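About Panar

Panar is an equipment planning practice. We prepare specifications, capital budgets and purchase schedules for small manufacturers and recyclers bringing robotic sorting and handling in-house. We don't sell hardware or take supplier commissions.

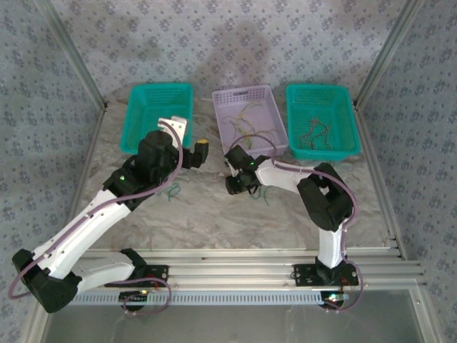 Budgets are itemised by cell. Grippers, cabling, guarding and spares get their own lines — these are the items most often left out of a first quote. Each plan covers 4 years, with a maintenance review every July.

Sigrun Nygård leads specification. Rodel Catacutan handles costing and tender documents. Enquiries go to Funmilayo Ekpo at our Cuevas office, Tuesday to Friday.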